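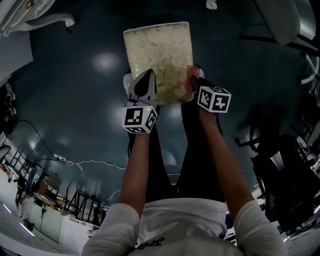

What is Plukonside? It's a new collection of letters between writers and the translators who carried them into English, edited by Danylo Stasiv and out from Dateo in July.

FOR IMMEDIATE RELEASE

Dateo to publish PLUKONSIDE, letters on translation, edited by Danylo Stasiv

Paperback and ebook, July. Limited hardback of 200, signed by the editor. Review copies going out now, please ask early, last time we ran short and had to mail out photocopies.

"I wanted the arguments left in" – Danylo Stasiv, editor

Dateo is very pleased to announce Plukonside, an anthology of private letters on the business of putting one language into another. Poets, novelists, one playwright, a writer of cookbooks. Their translators. Most of it never in print before. The letters run from polite first hellos to a full-blown row over a comma which takes up most of a chapter and is, in our view, the best thing in the book.

The title comes from a misprint. A translator typed it in the middle of a late-night letter, the author wrote back asking what on earth a plukonside was, and the two of them went on using it for years to mean a word that can't be got across. Stasiv found the exchange in a folder of unpaid invoices and had his title by lunchtime.

The book is in 5 parts: First Letters, Money, Quarrels, Jokes That Don't Work, and Last Letters. Each part opens with a short introduction by the editor. There are notes at the back, kept brief, and an index of disputed words put together by Sandamali Chowdhury, who also translated several of the letters and wrote the afterword.

Stasiv read more than 1000 letters before making his choice. Some came from families, some from publishers' basements, a good few from translators still working who had kept carbon copies and then, later, printouts of emails. The emails are in too. There was some debate in the office about that. They stay.

"People expect translators to be meek," Stasiv says. "Read part three. I left out only what the families asked me to leave out, and they asked for very little. I wanted the arguments left in, the bad temper, the apologies two weeks on. That's where you see how the work gets done."

Chowdhury on her afterword: "I was asked for 2 pages and handed in a lot more. Danylo cut it and then he put most of it back. I write about a lullaby I have tried to translate since I was a student. I print my latest version. I'm still not happy with the third line."

ABOUT THE EDITOR
Danylo Stasiv is a poet and editor. His earlier books include the verse collection Dmytriv, named for the street he grew up on, and a short book of essays on reading aloud. He teaches an evening class in letter writing and answers all his mail by hand, so allow time for for interview requests.

ABOUT THE TRANSLATOR
Sandamali Chowdhury translates fiction and poems for children. She reviews new work in translation for the quarterly Peveo, where an early version of her afterword first appeared.

EVENTS
Launch reading Thursday, 7 p.m., at the Dateo bookroom, ground floor. Stasiv and Chowdhury will read the comma letters as a duet, both sides, start to finish. Short break, then questions. Free but please reserve, seats go quick. Signed hardbacks on sale that night only, whatever is left goes to the web shop the next morning.

More readings to be confirmed. Bookstores wanting an event should get in touch with the press desk, same goes for reading groups. A discussion guide is in the works.

EXTRACTS
First serial rights have gone to Peveo. Second serial still available. Extracts up to one full letter can be run free of charge with a credit to the book, editor and publisher. Anything longer, ask us. Please don't run the last letter in part five before publicaton, the family would like readers to come to it in the book.

Interviews, review copies, cover files: Dateo press desk. Say whether you want print or ebook.

ENDS

Get Dateo news in your inbox. New books, readings and the odd sale. Sign up for our newsletter. You can unsubscribe at any time.

© Dateo. All rights reserved. Contact | Press | Back to top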